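Ticket: Einzelne Socken nach der Wäsche / Sortiersystem funktioniert nicht
Kategorie: Wäsche & Textilpflege
Erstellt von: Liv Holmgren
Erstellt am: 23.06.2020
Status: in Bearbeitung
Zuständig: Tahmineh Hashemi, Haushaltshilfe-Forum Clasham

Liv Holmgren schrieb:

Hallo zusammen, ich brauche mal frische Augen von außen, ich drehe mich hier nämlich im Kreis. Seit ich die neue Waschmaschine habe (Warrier, läuft super, daran liegt es glaube ich nicht), kommen bei uns ständig Socken ohne Partner aus der Wäsche. Letzte Woche lagen 12 Einzelstücke im Körbchen! Und das bei Kindersocken, die eh alle drei Monate zu klein sind.

Was ich schon probiert habe: Maschine leer auf 60 Grad laufen lassen, Gummidichtung abgetastet (ein Haargummi und ein Knopf, keine Socke), Flusensieb aufgemacht. Dann habe ich mir von Branisance diese Sockenclips bestellt, die man vor dem Waschen dranmacht. Nette Idee, aber die Kinder machen sie nicht dran, und ich ehrlich gesagt auch nur die ersten zwei Tage.

Sortiert wird bei uns auf dem Bett im Kinderzimmer. Alles Kleine kommt auf das Pandalaken, der weiße runde Korb steht daneben, und dann geht es los.

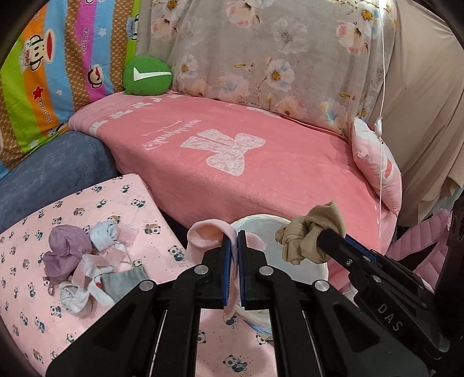

Mein Problem fängt eigentlich erst beim Sortieren an. Ich lege Paare zusammen, die Paare wandern in den Korb, und der Rest bleibt liegen. Abends muss das Bett aber frei sein, also schiebe ich den Rest schnell irgendwohin, und beim nächsten Mal weiß ich nicht mehr, was davon schon auf einen Partner wartet. Hat jemand ein System, das auch müde Menschen durchhalten?

Tahmineh Hashemi antwortete:

Hallo Liv, danke für die ausführliche Schilderung! Ein paar Rückfragen, bevor wir loslegen:
– Wäschst du die Socken im Netz oder lose?
– Schleuderst du mit 2000 Umdrehungen oder weniger?
– Hast du mal in die Ecken vom Spannbettlaken geguckt, wenn Bettwäsche und Socken zusammen in der Trommel waren?
– Und wo landen die Einzelsocken, wenn das Bett abends frei sein muss?

Liv Holmgren schrieb:

Lose, immer lose. 2000 Umdrehungen kann meine gar nicht, ich nehme das, was voreingestellt ist. Spannbettlaken – ja, Treffer! Ich bin eben durch den Wäscheschrank gegangen und habe in den Ecken vom Ersatzlaken tatsächlich drei Socken gefunden, schön flach gebügelt vom Liegen. Eine davon suche ich seit November.

Zu den Einzelsocken: mal Fensterbank, mal Schublade, mal unter dem Kissen. Ja, ich weiß.

Tahmineh Hashemi antwortete:

Na, da haben wir doch schon die erste Ursache! Mein Vorschlag für die nächsten 10 Tage:
1. Bettwäsche und Socken getrennt waschen, Spannbettlaken vorher ausschütteln.
2. Alle Socken in ein Wäschenetz (das große von Sornix reicht für eine Familie, jedes andere tut es aber auch).
3. Beim Sortieren zuerst nach Farbe legen, dann erst Paare suchen.
4. Für die Einzelsocken einen einzigen festen Beutel, der am Korb hängt. Fensterbank und Schublade sind ab sofort gesperrt :-)
Bitte einmal melden, wenn du durch bist.

Liv Holmgren schrieb:

Zwischenstand! Das Netz ist im Einsatz und ich bin ganz begeistert, es kommt wirklich alles wieder raus, was reingegangen ist. Ich habe dann auch gleich den gesamten Bestand durchgezählt, wenn schon, denn schon: fast 78 Socken, je nachdem, ob man die mit Loch noch mitrechnet. Nach Farbe vorsortieren klappt bei den bunten prima. Schwierig sind die weißen, die sehen für mich alle gleich aus, bis ich auf den Rand schaue. Da gibt es welche mit rotem Rand, und die haben jetzt Vorrang, weil man sie sofort erkennt.
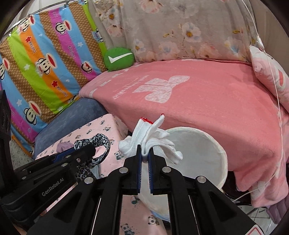

Weiße Socke mit rotem Rand am runden Korb

Offen ist bei mir noch Punkt 4. Einen Beutel habe ich noch nicht, im Moment nehme ich einen leeren Schuhkarton, und der wird vom Kleinen regelmäßig als Garage beschlagnahmt. Kann das Ticket deshalb bitte noch offen bleiben? Ich nähe mir am Wochenende etwas aus einem alten Kissenbezug und melde mich dann wieder.

Tahmineh Hashemi antwortete:

Klar, bleibt offen. Näh am besten zwei Schlaufen dran, dann rutscht der Beutel nicht vom Rand. Punkte 1 bis 3 setze ich auf erledigt.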